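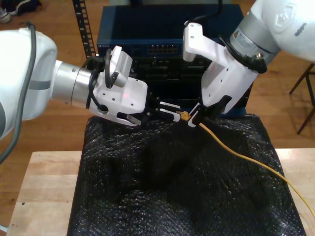 What should I do when an arm stops with fault 148 while it is holding a cable?

Leave the cable in the gripper and press Hold on the pendant before you touch anything. Fault 148 means the wrist load went over its limit for longer than 200 milliseconds. The gripper keeps its grip until it is told to open, so the cable may still be under tension.

7.3 Clearing a pull fault (two-arm cable cell)

CAUTION: Do not reach between the grippers while either arm is enabled. A Hold stops motion but does not remove power. The second arm can still move if it has a queued step.

1. Press Hold. Wait until both arms show HELD on the Cuvari pendant.

2. Follow the cable by eye from the gripper to its free end. If it is caught on the table edge or under a stand, do not pull on it yet.

3. Press Disable for both arms. The brakes engage with a click.

4. Support the cable close to the connector with one hand and turn the manual release on the gripper a half turn. The fingers open slowly.

5. Check the connector. If the latch tab is bent or the contacts are marked, throw the cable out. A damaged connector can jam in a switch port and bring the fault back.

6. Inspect the finger pads. Replace any pad that is split or has turned on its mount (see 9.1).

7. Enable the arms one at a time and send each to Home at low speed. Keep a hand on the stop button.

NOTE: On Karkov controllers the fault stays in the log after it clears. Do not erase it — service will ask for it.

If the fault comes back on the same port, stop and lock out the cell. In December 2018 a test unit at Skomar was restarted nine times against a stuck connector, and the wrist joint had to be replaced. Jenő Kocsis wrote up the repair in Vörös service note 7. Send new reports to Levente Sárközi with the log file and the port number.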